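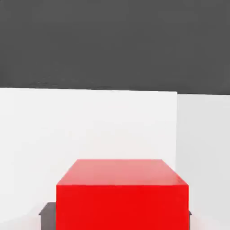
Red cube in the sim, dark gray platform under it, white walls behind.

Tuesday, May
by Kulsoom Warraich

Spent most of the day on the simulated cell again, the one that is supposed to match the Ovham cell downstairs. I keep writing "supposed to." The real one has a scratched table, a cable tray that sags on the left and a window that throws sun over everything after three o'clock. The rendered one has a shiny cube with no marks on it and two blank walls. I know that a clean model is easier to work with. I still don't see how tuning against it saves us anything if I have to do the tuning over again at the bench.

Siddiqui sent over their setup notes this morning, 20 pages, most of it screenshots of menus we don't have in our version. The useful part fit on one page: set the camera pose first, then the platform height, then the cube, and don't touch the camera after that. I had been doing it in the opposite order since last week. So I threw out my settings file and started over, in a bad mood, with the notes propped against the monitor.

Platform height first gave me trouble. The number in the file was in meters and I typed it in as centimeters, and the platform went off somewhere I never found. Fixed that. Then the cube wanted to settle a hair into the surface on every reset. Ovis (the physics side, the part I trust least) has a contact offset that nobody here had changed from the default. I set it to 8 tenths of a millimeter and ran 100 resets while I ate lunch. The log says 97 of them ended inside tolerance. The other three it calls "settled" with no position given, and I don't know what I'm meant to do with that. I wrote to Werari to ask. Their support is polite and will tell me to update.

After lunch I did the lights. One soft light, no hard shadows, as the notes say. It looks nice, and that bothers me. The bench camera downstairs loses the near edge of the cube every sunny afternoon, and in the render that edge is as sharp as a ruler line. Of course the detector likes it. I would like it too. I asked for a second light profile with some glare in it and was told it could go on the list. The list is at 183 items as of this afternoon.

Things I changed, so I can find them again:
camera pose, from the Siddiqui notes, then locked
platform height, in meters this time
contact offset, 0.8 mm
one soft light, everything else off
reset delay left alone

Did not get to the gripper calibration. The real gripper needs new pads before I compare anything, and the pads are still on order. I could calibrate the simulated one, but then I'd be matching it to worn rubber.

Stayed until roughly six. Saved the new file under a new name and kept the old one, in case the order of steps makes no difference after all and I have to admit it. Tomorrow I'll carry the numbers downstairs and try them on the bench before the sun gets round to that window. Must remember to bring the calipers back up with me.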